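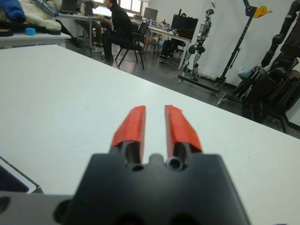 Shared workrooms at Clodden College are used by several student groups in the same week, and the condition in which one group leaves the tables decides how soon the next can begin. This report sets out the findings of a student project on the storage and clearing of work surfaces, carried out for the module Organisation of Working Space. The project began in October and was completed on 17 June 2021. The problem is a familiar one. On one white table a blue padded object, a cream-coloured fabric bundle, a clear plastic bottle and a small light-blue sponge share a single pile, while a second white table nearby keeps most of its surface free. Soft goods, cleaning items and drinks bottles have different owners and different proper places, and a pile of this kind cannot be cleared by one person without questions being asked of others.

1. Aim of the project

The aim was to find out whether a simple system of marked places would shorten the time spent clearing tables at the end of a session. A secondary aim was to establish which items were most often left behind, and whether they belonged to the room or to its users.

2. Method

Two arrangements were compared. The first, named Pala, gave each group one lidded box, to be kept on a shelf and emptied at the end of every month. The second, named Jugah, gave no boxes to groups but sorted shared items by use: textiles together, cleaning materials together, and tools together. Each arrangement was in force for 10 weeks. Users were asked to complete a short form on leaving the room, stating how long clearing had taken and what, if anything, had been left out.

Over the two periods, 400 forms were returned. A total of 1387 items were entered on them. Entries that could not be read, or that referred to fixed equipment such as monitors and desks, had been removed before this total was reached.

3. Findings

Under Pala, the median clearing time was 10 minutes. Under Jugah it fell to seven. The difference was greatest for groups working with fabric and padding, whose materials did not fit easily into a box and were often folded and left on the nearest table instead.

Bottles were recorded under both arrangements and neither had any clear effect on them. Sponges and cloths improved considerably under Jugah once a tray had been placed beside the sink - before that, users had no agreed place in which to leave them to dry.

Several respondents remarked that the boxes were useful for small parts and personal papers. Others objected to sorting items which they intended to use again the next morning. This objection was raised most often in the Herero Room, where work regularly continued over several days.

4. Limitations

Clearing times were reported by the users themselves and were not checked. The two arrangements were also tested at different points in the year, and the second period included a number of quieter weeks.

5. Recommendations

It is recommended that sorting by use be adopted for all shared textiles and cleaning materials, and that boxes be retained for small personal items only. One table in each room should be set aside for work in progress, with a card showing the name of the group and the date on which the table will be cleared. Bottles should be taken away by their owners at the end of each session.

The labels used in the second period remain in place in the Herero Room and may be copied for use elsewhere. The blank leaving form is attached as an appendix.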